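Trucos para cuidar la madera de mesas y escritorios

Llevo años peleándome con las mesas de madera, primero con la de casa de mi abuela (que tenía más cercos que un tronco viejo) y ahora con las que me va trayendo la gente al taller. Como siempre me preguntáis lo mismo por correo, voy a juntar en una sola página lo que hago yo, sin productos raros y sin gastar mucho.

La limpieza de todos los días

Lo primero, menos agua. De verdad, casi todos los tableros que me llegan hinchados por los cantos vienen de una bayeta empapada. Yo uso un paño de algodón bien escurrido, lo paso siempre en el sentido de la veta y seco enseguida con otro. Una camiseta vieja es lo mejor del mundo para esto, mientras no lleve estampado de los que se pegan.

Para la grasa de las manos, esa franja más oscura que se forma donde apoyamos las muñecas, pongo unas gotas de jabón neutro en medio litro de agua templada. Nada de vinagre puro, por favor, que a los barnices les sienta fatal. Y el limpiacristales tampoco, aunque lo tengáis a mano y parezca que deja brillo.

Cercos de vasos

Si el cerco es blanco, la humedad se ha quedado en el acabado y tiene arreglo. Poned un paño seco encima y pasad la plancha sin vapor, al mínimo, unos segundos cada vez. Levantad y mirad, levantad y mirad. Mi vecino Taner Özkan prefiere el truco de la mayonesa, que se deja una noche entera y se retira por la mañana; a él le va de maravilla, a mí me da una pereza tremenda.

Si el cerco es negro, mala noticia: ha llegado a la madera. Ahí toca lijar y volver a dar acabado, y mejor toda la superficie que un redondel suelto, porque el parche se nota siempre.

Rayas y golpecitos

Las rayas finas se disimulan con media nuez frotada en diagonal (la nuez de comer, sí) y luego un paño. En roble claro cuidado, que puede oscurecer más de la cuenta, así que probad antes por debajo del tablero. Para las rayas en las que se engancha la uña uso barrita de cera, de un tono un pelín más claro que la madera. Se calienta entre los dedos, se rellena y se rebaja con una tarjeta de plástico vieja. 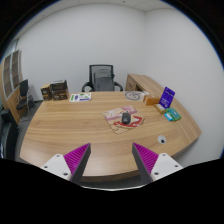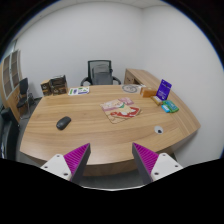

Tableros de tono claro con la veta a la vista; en el segundo, un ratón negro sobre la mitad izquierda.

En las mesas de trabajo, lo que más castiga es el roce. Las patitas de los monitores, la base de la lámpara, las grapadoras... todo eso va lijando poquito a poco. Fieltro adhesivo debajo de cada cosa y a correr. Un paquete de 50 redondeles me dura una eternidad, y los que sobran van a las sillas. Y si usáis alfombrilla, levantadla de vez en cuando para que la madera coja color por igual. Yo no lo hice con mi escritorio y tengo un rectángulo pálido precioso desde hace tres inviernos.

Aceite o barniz

Echad una gotita de agua en un rincón escondido. Si se queda redonda, hay barniz, y el aceite no le hará nada más que dejarlo pringoso. Si la madera se oscurece al momento, secadla y pensad en darle aceite. Yo lo hago una vez al año, en octubre, antes de que la calefacción lo reseque todo. Primero paso lija muy fina a mano, quito el polvo, doy una capa delgadísima y a los quince minutos retiro lo que no haya chupado. Con unos 700 mililitros tengo para la mesa grande, dos manos, y todavía queda para las tablas de cortar, siempre que el bote diga que es apto para alimentos.

Ojo con los trapos de aceite de linaza -- hechos una bola pueden prender solos. Yo los extiendo fuera, bien abiertos, hasta que están tiesos.

Lo que me habéis escrito

Trilok Bhatia me pregunta por los rotuladores. Si es permanente y el tablero está barnizado, un poco de alcohol en un bastoncillo, toque rápido y paño húmedo detrás. Sobre madera aceitada no lo uséis, que deja cerco.

Una lectora de Serdale quiere saber cómo quitar pegamento de etiquetas: aceite de cocina, diez minutos de paciencia y una espátula de plástico. Después, jabón neutro. ¡Y no rasquéis con el cuchillo, que luego volvemos al apartado de las rayas!

La semana que viene me pongo con los cajones que se atascan, que ya tengo dos esperando en el taller y una vela medio gastada para las guías.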